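Broncombe Evening Course: Buying In Robot Data
Handout 4: Hand-held grippers, hired or bought

Welcome back. Last time I went on far too long about arms, so this week is all about the bit at the end, and mostly about paying for it. Bring this sheet with you, as we'll be using the sums on page two in the practical and I'm not printing them again!

What we're comparing

I've picked three offers because they're sold in three quite different ways, and between them they cover most of what you'll be pitched once you start ringing round.

Folik is a kit. You get a pair of hand-held grippers in a case, a charger, the software and a year of updates. You supply the people, the rooms and the things to be picked up.

Clustano is a service. You write down the jobs you want recorded (folding, sorting, putting away, whatever it is) and they send you finished recordings, checked and trimmed.

Mendoza sits in the middle. They lend you the grippers, you do the recording, and they do the checking at their end. I like this one more than I expected to, but more on that in a minute.

The Folik kit

I had this for most of July and used it nearly every day, so it gets the longest write-up. Setting up took me a whole morning the first time and no time at all after that. The written guide is good on the charging and the software and very thin on how to hold the things. My grip was wrong for the first 50 recordings and I had to throw every one of them out, which was a sad afternoon.

Weight is fine for short jobs. For long ones your wrists will let you know. I'd swap hands or swap people well before anyone starts to grumble, because the recordings go sloppy before the person notices they're tired.

The software is plain and I mean that kindly. You press start, you do the job, you press stop, and it asks whether you want to keep it. There's a notes box too — use it! I didn't, and then I had 274 recordings with names like "kitchen again" and no idea which was which. Two evenings gone on sorting that out.

What I didn't like: the case. It's a lovely case, but the charger only fits one way round and the lid won't close if you get it wrong. I also found the updates a nuisance, as they come through without warning and one of them wiped my settings.

The Clustano service

You don't touch any hardware with this one, so what you're judging is the paperwork and what comes back. I ordered 100 recordings of soft items being picked up and moved. The form is long and rather fussy. Fill it in properly anyway. I left "surface" blank and got everything back on the same bare table, and that was entirely my fault.

The checking was very good. I watched the lot over a weekend with a pot of tea and found only a couple I'd have turned down myself. Turnaround was slower than the sales page led me to hope, and the person on the phone was cheerful about it, which helped a bit.

The catch is change. If you decide halfway through that you want something slightly different, it counts as a new order. With a kit in your own cupboard you'd just do it after lunch.

The Mendoza loan

You pay by the month and there's a minimum of 200 recordings, sent up to them in batches. Each batch comes back with notes, and the notes are the reason to choose it. Mine said things like "hand moves before fingers are closed" and "too quick at the end", and my recordings got a lot better for it.

Against it: you're stuck with the loan period, the return postage is on you, and they charge for scuffs. Read that bit of the agreement twice.

Doing the sums

Work out the cost per recording you'd keep, not per recording made. I can't say this loudly enough. Write down:

Price of the kit, loan or order
Hours of people's time, and what an hour costs you
Recordings made
Recordings kept

Add the first two lines, divide by the last. A cheap kit in careless hands can easily come out dearer than the service. On my own July figures it very nearly did, what with that first lot going in the bin.

Then think about rooms. If your robot is going to end up in people's homes, you want home-like clutter and home-like light, and you want plenty of pattern under the objects. Plain tables are easy and they teach you very little. Ask any seller what their recordings look like in a bedroom or a hallway before you ask them about price.

Soft things as a test

When you're trying out any of these offers, start with something soft and dark. Hard boxes flatter every gripper ever sold. Knitwear, socks and fluffy things squash and sag, and their edges are hard to find, so you'll learn more in ten minutes than from a whole afternoon of blocks. Put the item on something busy. Go in slowly, close, lift, pause, set it down. Do it again from the other side.
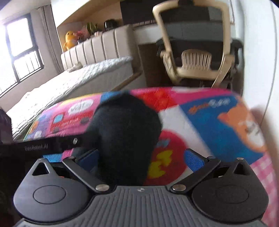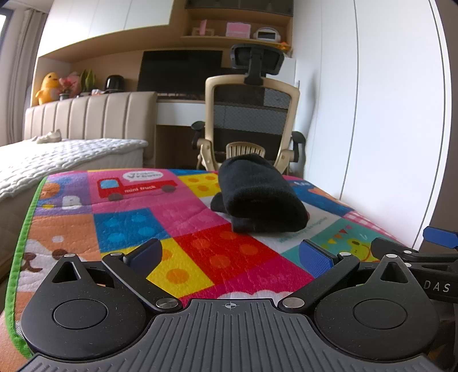

Soft-item work in a bedroom: black fuzzy item, brightly printed fabric, blue-tipped fingers.

For next time

Pick one of the three offers and fill in the sums for a job of your own. Rough prices are fine, guessed hours are fine, but do put down a keep rate you'd be willing to defend in front of the rest of us — we will ask! If you'd like to try the Folik kit beforehand, the room is open from 5 pm and the case is on the bottom shelf. Charger goes in flat side up.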